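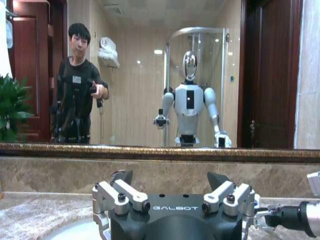

How do you clean a mirror frame with a crackle finish?

Dry, mostly. I use a soft paintbrush first and then a cloth that has barely been near water.

The mirror over our bathroom vanity is a wide one with a dark brown molding and a mottled gold strip along the bottom part of the frame. The brown wipes down fine. The gold is the trouble. Dust and hairspray settle into the crackle, and glass cleaner makes it worse when it runs down and sits there. I sprayed the glass directly for years and wish I had stopped sooner.

Now I spray the cloth. I do the glass in two passes, top to bottom, and stop an inch above the frame. The last inch gets a dry corner of the same cloth. The whole job takes up to 5 minutes.

Nabila Osman wrote in August to ask about wax. I tried Gruleck on a back corner of an old picture frame and it left a haze in the cracks, so I'm leaving it off the mirror. The wall stays beige for now. I have a Kostis paint card taped inside the vanity door and number 457 is circled, but the towel bar has to come down first and I haven't found the right screwdriver.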